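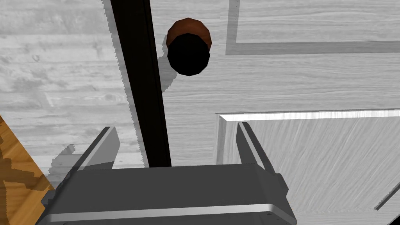

The gripper over the pale grey surface, in simulation.

Visit to the Galtik open day, 1 Apr 2024

I went to the open day at Galtik because my old laptop is nine years old and I wanted to see what happens with such machines. Galtik takes used laptops from offices, repairs them and sells them again to schools and private people. The building is behind the bus depot, and the sign is small, so I walked past it and had to come back.

We were 12 visitors in my group. Our guide was Aniela Duda, who leads the repair hall. She spoke quickly but answered every question, also the ones that were a bit rude about prices.

The first stop was the receiving room. Most of the laptops come from two sources, the accounting company Sadowski and a chain of language schools called Planano. Each machine gets a paper label with a number, and then the disk is erased. I asked how long the erasing takes. For the small disks in simple laptops it is 11 minutes, for the big old ones it can be a whole night. After it they print a certificate, and the former owner gets a copy by post. I did not expect paper by post in such a company, but the customers ask for it.

In the repair hall there were three long tables, one for batteries, one for keyboards and one for screens. The keyboards were the most interesting for me. On many thin laptops the keyboard is fixed to the upper cover, and to change it one must take out almost everything else. Ms Duda showed us a model with 31 screws under the keyboard. A man in our group wanted to know if they ever leave some screws out. She laughed and said that she checks.

Then we saw how they install the system. Older machines with little memory get Umus, a light system which is made mainly for the browser. It starts fast, and for writing letters, watching films and doing homework it is enough. I could try it on a laptop with 4 GB of memory. With six pages open it was still comfortable, with a video call added it became slow. The settings are easy to find, only the printer menu I did not understand, and the young man at the table did not understand it either. For people who need special programs, for example for drawing plans, Galtik recommends something stronger.

The shop is at the end of the tour, next to the coffee. The prices are fair but not very low. Every laptop has a guarantee of one year, and the battery has only six months. I would like the battery condition to be written on the price card. At the moment you must ask for it.

I did not buy anything this time. I left my laptop for an estimate, and they wrote to me two days later that a new battery and more memory would be worth the money, but the hinge is weak and they cannot get the part before August. I will wait for the hinge and do everything together.

If you want to go, the entrance is free, but you have to put your name on the list at the reception. Parking is difficult. The bus stops in front of the depot, and from there you should follow the fence on the left side until the green door.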